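From: Śliwiński
To: Stiruvow list (school and family counselling)
Date: Aug 14, 2022
Subject: Re: Which parent questionnaire for newly arrived families?

Dear all,

I thank everybody who answered my question in June. I promised to report back when our small trial of the translated parent questionnaire was finished, and I am sorry it took me longer than I said.

First I quote the message which started the discussion, so that new members of the list can follow.

> We are using the long form at Britivura with every family at intake.
> The parents are polite and they fill in every line, but I have the
> feeling that many of them mark "never" because they do not want
> trouble with the school. Then the teacher's form comes back and it
> describes a different child. Has anyone on the list tried giving the
> form later, after the second or third meeting? And who should read
> it aloud if the parent does not read easily in any language?

We tried exactly this. With 28 families we did not give the form at the first meeting. We only talked, with the interpreter present, and we asked the parents to tell us about an ordinary day at home: who wakes the child, who eats together, what happens at bedtime. The form came at the third meeting. My colleagues were worried that we would lose families before that, and we did lose 4 of them. Two moved to another district and two stopped answering the telephone, so I cannot say if the waiting was the cause.

The answers were fuller than what we were used to. Parents wrote in the margins, which I had almost never seen before. One mother crossed out the word "disobedient" in the translation and wrote another word beside it, and the interpreter explained to us that the printed word is used in her region mostly for animals. After this we checked the whole translation again and found seven items with a similar problem.

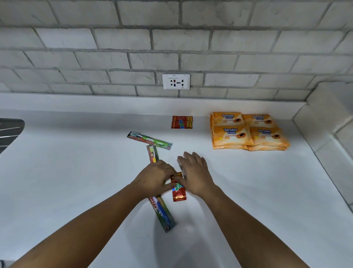 Drarklow wrote to me off the list, and has agreed that I pass it on, that the later form is fine for a clinic with time but not for a school. In their district a child may wait until the end of term for support if the paperwork is not complete in the first weeks, and the ones who wait longest are the same families we are trying to treat fairly. They would prefer a very short form at the beginning and the long one afterwards.

I think this is a serious objection and I do not have a full answer to it. A short form has the same weakness as the long one if it is given to a person who does not yet trust us. But I agree that a child should not lose a term of help for the sake of our method. Perhaps the short form could be limited to sleep, appetite, hearing and vision, and previous illness. Parents in our group spoke of these matters without hesitation - it was the items on behaviour and mood that made them careful.

About reading aloud: we asked the interpreter to read, with the counsellor sitting beside the parent and not across the desk. We never asked an older brother or sister to do it, even when the parent offered. I know that some centres still permit this when no interpreter can be found. I would rather postpone the meeting, especially if there are questions about the marriage or about what the family lived through before they came.

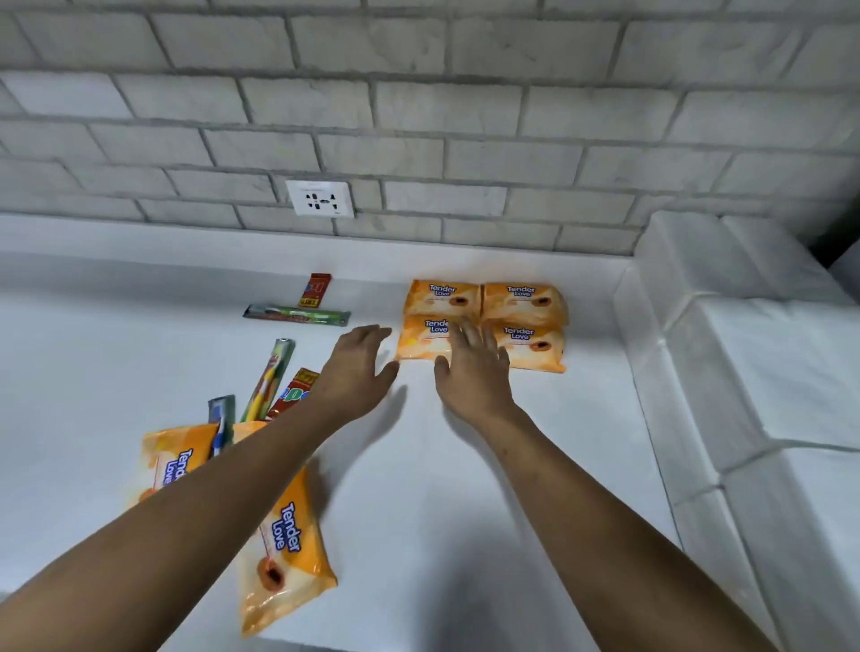
A further point is the scoring. The norms in the manual were collected with families who answered alone and in their first language, so I do not think we can use the cut-off scores with a form that was read aloud through a third person. In our reports we now describe the answers in words and leave the number out. One school complained, as their template has a box for the score, and we wrote "see text" in the box. So far it has been accepted.

I would be grateful for experience from others on two matters. Does anybody have a translation where the mood items were checked by parents and not only by professional translators? And how do you record it when the mother and the father give opposite answers to the same item? We have kept both, in different colours of ink, but when the page is photocopied the colours are lost.

I can send the corrected wording of the seven items to any member who writes to me. Please tell me which language version you are using, as the problems were not the same in each.

With kind regards,
Śliwiński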